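Branotbridge Community Band
Minutes of the Music Library Meeting
June 26, 2019
4 min read

Held in the small room at Drurkier Hall. Waqas Awan (librarian) chaired and took the notes. Present: the section leaders for flutes, clarinets, saxophones, low brass and percussion. The trumpets sent word they could not make it. The conductor joined for items 3 and 4.

1. Minutes of the last meeting

Accepted with one fix. The missing bassoon part listed under the overtures belongs to the march set. Waqas has changed it in the file copy.

2. State of the catalog

The catalog now lists 315 titles. Of these, the ones in the gray cabinets have been checked part by part against the scores. The boxes on the top shelf have been checked by title only. Low brass asked if a title with parts missing should stay in the catalog. Agreed that it stays, with the missing parts typed in the notes column, so that the conductor can see it before picking it for a program.

Waqas read out the duplicates. We own 2 full sets of the Dinu Suite, one with the old key for the alto saxes. The sax leader wants the old set kept. The clarinets would rather see it go, as players keep picking up pages from the wrong one. It stays for now but moves to its own box, marked OLD KEY on the lid and both ends.

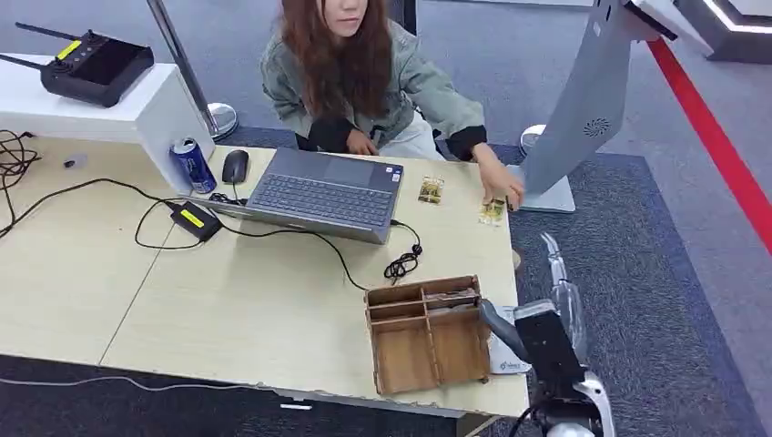

Two picture cards on the desk.

3. Copying and permissions

The conductor asked again about spare copies for players who leave their folders at home. Waqas went over the rule the band already has: originals stay in the cabinet, a player gets the part they are signed out for, and photocopies are made only where the publisher's terms allow it. Anything bought as a download from Vekitz is printed up to the number of copies on the receipt. The receipt is stapled inside the folder. Several folders on the second shelf have no receipt, and Waqas will go through the band's email for them.

Percussion pointed out that their parts often run to four pages and will not fit on one stand. They asked to tape pages side by side. Agreed for printed downloads. Original parts are not to be taped, clipped or hole-punched.

The conductor also asked that bowings and cuts from other groups be erased before a rented set goes back. Players are to use soft pencil only. No pen, no highlighter.

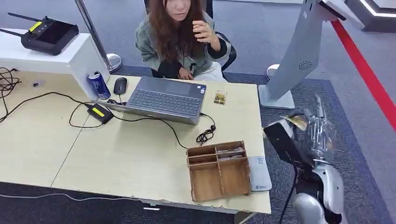
Work on the catalog will carry on through the summer, one shelf at a time, with two people at each session. One reads out the title, composer, arranger and part count, and the other types. File names will follow the same order as the cabinet labels. Drinks came up again. The blue can in the picture is standing not far from the mouse and the laptop, and from now on cans and cups go on the windowsill while parts are out of their folders. The low brass leader offered a second laptop if it helps. Waqas said one is enough, since two copies of the file got mixed up last time.

4. Fall program

The conductor has a draft list for the November concert. It opens with a march, then the Dinu Suite (new key), two film medleys and a slow piece for solo alto sax with band. Waqas has to confirm that we own a full set for the slow piece. The score is there, and so are the reeds. No horn parts have been found.

If the horn parts do not turn up, the choices are to buy a replacement set or to have the horn lines played from the alto and tenor cues. The sax leader is willing to write these out by hand.

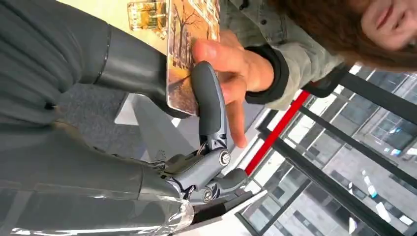 The conductor would prefer to buy, as the cues leave out the whole middle section. Waqas will get a price from Vekitz and report by email. If the set is out of print, the slow piece is dropped and the second march comes in.

5. Folders and storage

Last year's count came to some 3256 loose sheets across all cabinets. The 616 new card folders have been delivered and are in the hallway closet. Older sets go in first. Torn sheets get mended with archival tape before they are filed. Flutes will take the first box home.

The lock on the third cabinet sticks. Lift the drawer a little while turning the key.

6. Actions

Waqas: receipts, price for the slow piece, relabel the old Dinu set.
Flutes: mend and refile box one.
Sax leader: hold off on the cues until the price comes in.
All: return spring folders at the next rehearsal – including the pencil.

Next meeting to be set by email.

Comments (3)

Marcy T.
I have a horn 2 part in my folder with no title on it. Could that be from the slow piece? I'll bring it along.

clarinet3
Please keep the old key set well away from our shelf.

Waqas Awan
Marcy, yes please. Check the back page for a stamp.

Contact the library | © Branotbridge Community Band | Back to top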